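Good practice for tabletop manipulation cells - speaker notes
Mirta Lucero, Plotham session, Wednesday
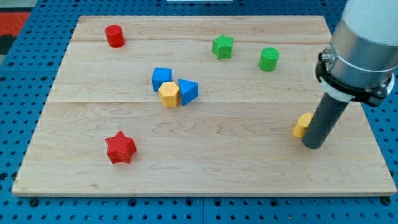

Slide 1. Scope. Small fixed arms, light parts, one operator. Guarded industrial cells are covered by Athina Tzavaras after the break.

Slide 2. Risk assessment comes before the first powered move. It covers the tool and the parts as well as the arm. A new finger or collar means a new assessment, even if the program is unchanged. Mention the Rerby form, 2 pages, signed by whoever fitted the tool.

Slide 3. Work surface. Fix it to the table. Check the fasteners at the start of each shift and re-zero the tool height after any board change. Sader logged 688 runs under this rule - 88 were stopped by the operator, and about half of those came from a wrong height value.

Slide 4. Speed. Reduced speed for teaching, no exceptions. Set a floor limit for the tip in the controller. Do not rely on the script for it.

Slide 5. Resetting parts by hand. Arm in protective stop, pendant in the operator's hand, then reach in. Pause for questions - the Palma group will ask about remote resets. Answer: same rule.

Slide 6. Records. Log every stop with its cause. Forms are on the back table.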